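Trerstead Makers & Home Desks board
Desks, Rooms & Storage
Thread: desk clutter, where does it all GO
1,042 views

olta_b
Right. Need some sense talked into me. Small box room, one desk, dark top, shows every crumb. Laptop on it, second screen, books I'm meant to be reading, boxes I keep because they're "good boxes". I tidy it, two days later same again. Do I buy drawers or a bigger desk? Budget not huge. Room is just over 2 metres wide so can't go mad.

marshpetrol
Bigger desk = bigger pile. Been there. Went from a little pine thing to a door on trestles and filled it by the weekend.

Get drawers.

tinribs
Disagree with marsh. Drawers are where stuff goes to die. I had the 4 drawer Ramalho unit under mine and could not tell you what was in the bottom two. Found a passport in there. Expired.

Shelf above the desk, at eye height if you're sitting. You see it, you deal with it.

olta_b
Shelf might work, wall is plasterboard though, not sure I trust it with books

tinribs
find the studs. or proper fixings. books are heavy so don't do a long one, short and well held

quillon
Could I put a word in for doing nothing. I work at a messy desk, always have. Things within arms reach is the point of a desk. If you clear it every night you spend the first half hour of the morning getting it all back out. Only rule I keep is cups go to the kitchen.

marshpetrol
quillon you say that but I've seen your photos, there was a plate under the keyboard

quillon
Saucer. And it was clean.

lowfell
Coming at this from cables. Half of what looks like mess is cables imo. I did mine in December, took everything off, one strip screwed to the underside of the desk, everything plugged into that, one lead to the wall. Same amount of junk on top as before and it looked twice as tidy. Took an evening and a lot of swearing

olta_b
ooh. I do have leads everywhere. What did you fix the strip with

lowfell
Taton clips, 4 of them, screwed not stuck. The sticky ones let go in summer. Check your screws are shorter than the desk top is thick, I didn't, there's a little bump I now keep a coaster over

hob_and_kettle
Books flat on the desk are the killer for me. Big ones esp. They take up a corner and then become a table for other things. Stand them up between two bookends, you get all that back.

quillon
But if you're using the book it wants to be flat?

hob_and_kettle
If you're using it yes. If it's been there since easter no

tinribs
+1 to that

peg_lane
Shared desks are worse, fyi. At ours people leave one item each and it builds up, and noone wants to shift something that isn't theirs.
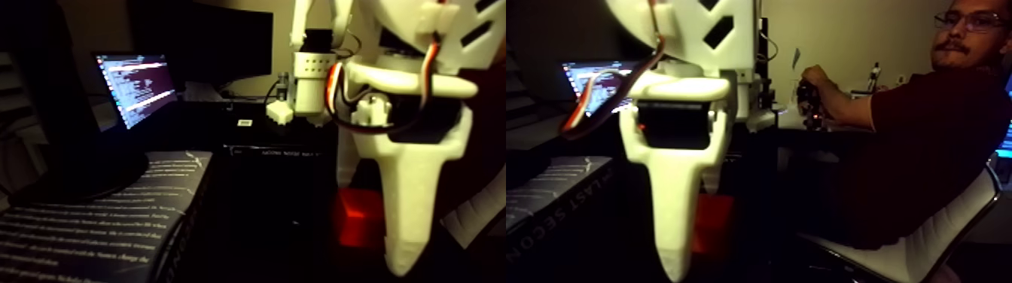 peg_lane
Shared desk rules, for what they're worth, as ours are pretty loose: leave your corner how you'd want to find it, leads off the edge where you can, anything left a week goes in the tub by the door. Dark surface so I feel your pain on crumbs olta. Big dark book lying at the front, that's exactly the hob_and_kettle problem, and the black box is the "good boxes" problem, nice box, does it need to live on a desk? Bright red block I don't mind so much, at least you can find it. Laptop I'd leave alone. So book upright, box on a shelf, then see what you've got before spending anything.

marshpetrol
the box stays. boxes are useful

peg_lane
For what though

marshpetrol
putting things in

hob_and_kettle
Agree on the book obviously. Also see what it does to a corner, big one lying flat like that and you can't write anything there.

quillon
Looks like a perfectly good working desk to me. People are getting on with stuff. I'd not touch it

tinribs
quillon would say that if the desk was on fire

lowfell
I'd start with the leads, there's a loop of red white and black ones hanging out there. But I would say that.

olta_b
OK so plan is: cables first (lowfell), bookends (hob), short shelf if I can find a stud, no new desk. Boxes I will go through. Probably keep some. Sorry peg

peg_lane
Weak. But fine

marshpetrol
still think drawers

olta_b
Can't fit drawers marsh, measured it, chair won't go under. Strip and clips ordered, will post when its done. Anyone know if the Taton ones come with screws or is that extra?

lowfell
Extra. Get the short ones.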